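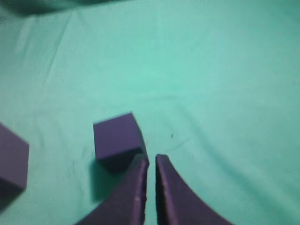
Two purple cubes on the green cloth. Creases still to be dealt with.

Shanthi Marikar
Feb 2, 2022

Spent the morning on the block table. A few of you asked what I put under the blocks, so I'm writing it up as a thread.

It's a plain green cloth. I've had a few goes at this. Bare table was too noisy, and the patterned cloth we had in January made it hard to see where one block stopped and the next one started. Purple on green is easy to see, even for my mum, who won't wear her glasses.

The cloth came off the end of a roll at Pathirana. They had it down as curtain lining. I paid for two lengths and Kumudini hemmed one of them for me. The other is still in the bag with the receipt.

It doesn't lie completely flat. I pulled it straight by hand and left it at that. There are low folds in it and one long thin crease that runs on the diagonal. A cube sits on it all right. A tall stack might not, so we build those at the other end where there's a board underneath.

It also shows marks. There are a few faint smudges and one tiny dark speck that I only noticed when I looked at the photo. I'll go over it with a damp cloth before I think about washing the whole thing.

Nazma Khan asked if I clip it down. No. I tried clips and they got in the way of sleeves. The weight of the cloth holds it well enough, and I just tug it back when it wanders. 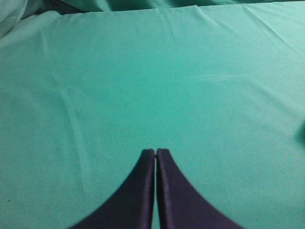
The cloth again, bunched up at the far side.

I leave a bit of spare fabric gathered up at the back. It started because the cloth was too long and I didn't want to cut it. Now I keep it that way on purpose. Blocks that get pushed too far tend to stop there and I'm not on my knees looking under the radiator.

Creases, then. Kumudini says iron it on the wrong side with the iron on medium and put it on the table straight away, without folding it. I always fold it. That's where my lines come from. Going to try rolling it round a cardboard tube this week.

Mahfuz wanted to know if the cloth fades. Mine looks a bit paler in some places than others, but I put that down to the light. Ask me again in the summer.

The full block set is 282 pieces in all the colours and it lives in a Driston tub with a lid. I don't put the lot out at once. A handful of one colour is plenty to be going on with, and it's quicker to put away.

Next job is the shelf, which needs a longer screw on the left side. If anyone has used Tasell brackets on a plaster wall, let me know how they held up.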